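Skollmont Hospitality Program
Rooms and Guest Services, Unit 2
Handout: Clothes, Hangers and the Bed
Instructor: Amr Ashour
Revised September 15, 2021

Welcome back, everybody, and thank you for the good notes you turned in on bathrooms. I read every one of them (some of you write even more than I do, and I didn't think that could be done). This unit leaves tile and taps behind and goes into the bedroom proper, and in particular into the matter of guests' clothing: how we pick it up, where we put it down for a minute, how we get it on a hanger, and what we do when there is more of it than the closet was built for.

Please read the whole handout before the practical. I know it's long. Bring it with you, folded is fine, and write on it.

1. Before you touch anything

Every hotel has its own rule about guest clothing, and the rule of the house you work in comes before anything I say. At the Mujić, where I spent my first years, we did not touch clothes at all unless the guest had asked for unpacking or had left things on the bed on a day the linen was being changed. Other houses expect you to hang up anything draped over a chair. Ask on your first day, ask the person who trains you and not the person who happens to be in the elevator, and write the answer down.

Once you know that you're allowed to handle the clothes, stop at the foot of the bed and look around for a moment. Find the closet and see whether it has free hangers in it. Find a flat surface. Look at what's lying in piles and try to work out if a pile is laundry or just a pile. I've sent a clean pile to the laundry in my time, and the guest was very kind about it, and I still think of it when I can't sleep.

Clothing that's in a bag stays in the bag unless you were asked to take it out. Clothing that still has a tag goes on a hanger with the tag tucked inside, where it won't catch on its neighbors. Pockets are left alone. If something falls out of one, it goes on the desk or nightstand in plain sight, and you make a note of it on your sheet with the room number.

2. The bed as a worktable

In a guest bedroom the bed is very often the only surface big enough to lay a shirt out on, and I'm not one of those instructors who'll tell you never to use it. Use it, but use it properly. The bed should be made, with the duvet pulled flat, and your hands should be clean and dry. Nothing goes on it that has been on the floor: no shoes, no suitcases, no laundry bags. When you've finished, you smooth the duvet again from the middle outward, and you check it for lint, loose threads and the little plastic bits that come off new clothes.

A duvet with stitched lines running down its length is a gift to you, by the way. You can line up the shoulders of a garment against the stitching and see straight away if you've got it hanging crooked.

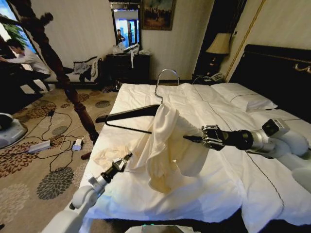

Should a soft blouse go on the hanger from the neck or from the hem?

From the hem, if the neckline is narrow or the fabric is delicate. Lay the blouse flat, slide the hanger up inside through the bottom opening, and bring the hook out through the neck. A shirt that buttons all the way down can be opened and put on the hanger one shoulder at a time. Pushing a hanger down through a small neckline stretches it, and a stretched neckline does not go back.

That one comes up every single term, so I've given it a proper answer here and I hope it'll settle the argument that Bilal Nseir's group was having in the hallway.

3. Getting the garment onto the hanger

Now for the part you'll be practicing. Take it slowly the first few times. Speed comes by itself, and the people who rush at the start are the same people I find re-hanging everything at the end of the hour.

Choose the hanger first. For soft shirts, blouses and thin knits you want one with a bit of width at the shoulder. A thin wire hanger will leave two little points sticking up in the fabric, and the guest will wear those points to dinner. Jackets need the broad kind. Trousers go over the bar, folded along the crease if there is one, or in a clip hanger by the waistband with a scrap of tissue under each clip.

Lay the garment face up with the collar toward the pillows. Open the top buttons if it has them. Put your flat hand inside one shoulder and lift the fabric a little so the hanger can slide under it without dragging. Set that shoulder, then do the other. Close the top button and one more at the middle of the chest. Then lift the whole thing by the hook with one hand, and with the other hand support the lower part of the garment until it hangs free. Please don't just yank it up off the bed and hope! Soft fabric folds under itself, and if the hem is caught beneath the body of the shirt you'll either pull the shirt off the hanger or put a fresh crease across the front.

Hold it up and look at it. The side seams should fall straight down. The collar should sit evenly around the hook. If one sleeve is inside out, fix it now, while it's in your hand.

All the hooks in the closet should face the same way. I ask for the open side to the back wall, which is how I was taught, and if your house does it the other way then for heaven's sake do it the other way. A standard closet in our practice room gets 12 hangers. When they run out, call down for more. Don't double up two garments on one hanger unless they're a matching set.

4. Wrinkles, and how much to worry about them
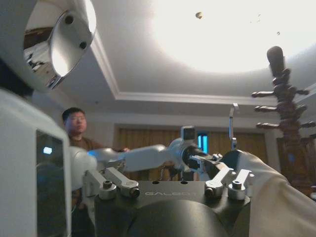 Judging a wrinkle is harder than removing one, and I'd like you to spend some real time on it. Students tend to go one of two ways. There are those who see nothing, and there are those (bless them, I was one) who'd steam a pair of socks. What I look for is whether the line is sharp or soft. A sharp line has an edge you can feel with a fingertip, usually from being folded in a suitcase or sat on, and it needs steam or an iron. A soft one is only the cloth bending where it goes around something. The beige-white sleeve reaching in from the right has that second sort, slight rumples lying over one broad curve, and I wouldn't bring out a steamer for anything like it. Cloth that goes around an arm is going to rumple a little, and a sleeve that didn't would look like cardboard. Save your time for collars, cuffs and the front of the shirt.

When you do steam, hang the garment first, somewhere with clear space behind it. Never steam against a painted wall, a wood closet door or a mirror frame. We have the Plameck steamers in the practice room. Fill them to the line and let them heat fully before you start, or they'll spit on you. Start from the inside of the garment where you can and work downward, with your free hand holding the hem taut. Keep the head moving. Silk and anything with beading or glue in it is not steamed by us at all. It goes to valet with a slip.

Leave a steamed garment hanging in the open for a few minutes before it goes in with the others. I know you have other rooms waiting. Do the nightstand and the wastebasket in the meantime.

5. What to do with everything else

You'll often have a heap left over once the good things are hung. Sort it on a clean surface into what folds and what doesn't. T-shirts, sweaters and sleepwear fold. Underwear is not sorted, refolded or counted, ever. If it has been left out, it stays where it is, or if you must clear that spot, it goes together into the top drawer with a note.

Plastic garment bags and dry cleaning covers are smoothed flat and left on the dresser until the guest has had a chance to say they're finished with them. Some people travel with theirs and want them back. Don't put them in the trash on your own judgment, and keep them well out of reach if there are small children in the room.

A bench or chair beside a window is a handy place to set things while you work, but don't leave dark clothes there on a sunny afternoon. I had a navy jacket in 451 come up with a pale stripe down one shoulder after a week in the June sun, and it took three letters to sort out.

6. For the practical

Come in flat shoes, with short nails or gloves. Bring one shirt or blouse of your own that you don't mind seeing handled by other people, and one thing that you personally find difficult to hang. Last term we had a wrap dress, a choir robe and a halter top that defeated the entire room, me included.

You'll work in pairs, one on each side of the bed. The first of you hangs, the second watches the hem and says something if it catches. Then swap. I'll be looking at how you lift, how you set the shoulders and how you leave the bed afterward. The Fisis lint rollers are in the supply cart, bottom shelf, and please put them back with the cover on.

Reading for next time is the chapter on drawers and shelving. Skip the part on shoe trees. We'll get to shoes in Unit 4, and I have rather a lot to say about them.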